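Tadness cell, June, started 9.40

Left arm faulted again overnight while parked. Error 381, which the Firner manual lists as "communication, general" and leaves at that. Cleared on restart. I don't count that as fixed, and I'd ask whoever writes up the weekly sheet to stop entering restarts under repairs.

Checked before touching anything: both base clamps tight, emergency stop latches and releases, both arms home to the marks. Supply steady at the power strip. Wrist connector on the left arm seated, no play I could feel. Reseated it anyway and put a pen line across plug and housing so we can tell later whether it creeps.

My money is on the cable and not the board. The cable runs outside the arm the whole way, with a lot of slack at the wrist, and the slack goes wherever it likes when the elbow folds. Dolan sent us a replacement board after the last fault on the strength of one log file. It is still in its bag on the shelf and I'd like it to stay there until somebody shows me a fault with the cable held still.

Fingers: the sleeves are the Trukel ones, fitted with the slack pushed down towards the base. They grip plates better than bare fingers, I'll give them that. Whether they last is another matter. The claim was 100 hours. I took the old left pair off at 88 with the tips gone smooth, and that was light crockery work, nothing heavy.

Ran the sink task with the arms at half speed and watched the cables instead of the plates.

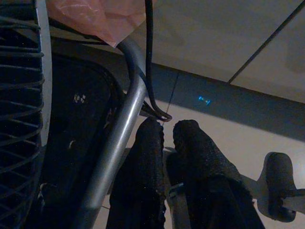
Wrist view, fingers held above the floor. The sleeve shows best on the finger at the right. 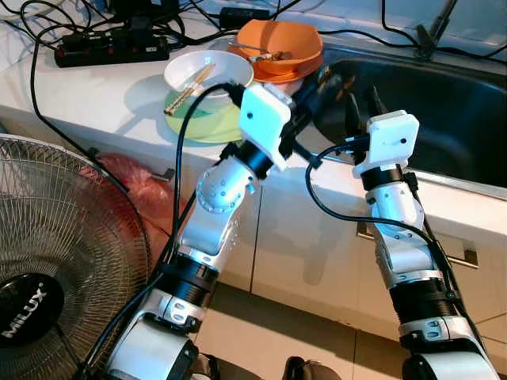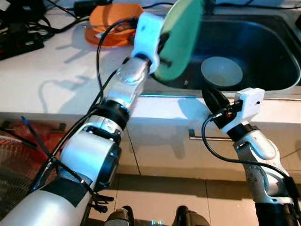
In the last two the outside cable run can be seen on both arms.

Jingyi Jia read this far over lunch and disagrees with me. Her point is that a cable fault ought to show up while the arm is moving, and ours came while it was parked, so the board should at least be swapped for a day before we start tying things down. She also thinks that if we change the cable run and swap the board in the same week we'll learn nothing from either.

Second part is fair. First part I don't accept: parked is the pose with the tightest fold at the elbow, and a strained conductor can sit there just making contact for hours. But I can't prove it from a log that only says 381.

Agreed, then, one change at a time:

Cable first. Two soft ties on the left arm, one above the elbow joint and one below, loop at the wrist kept long enough for a full turn both ways. Right arm left as it is, for comparison.

Park with the elbow folded, then 20 wrist turns by hand with the drives off and the link monitor running. Write down the count at any dropout.

If it faults again with the ties on, the Dolan board goes in and I'll say so here.

14.15 – ties on. First attempt was too short and pulled at the wrist on the outward turn, redone with more slack. Hand turns done, all 20, no dropout. Proves very little, one afternoon.

Guangming Wan has the cell tomorrow morning. Guangming: please leave it parked folded overnight and don't power cycle if it faults. Save the log first, then check the pen line on the connector. New sleeves are in the top drawer, left pair only, we are out of rights.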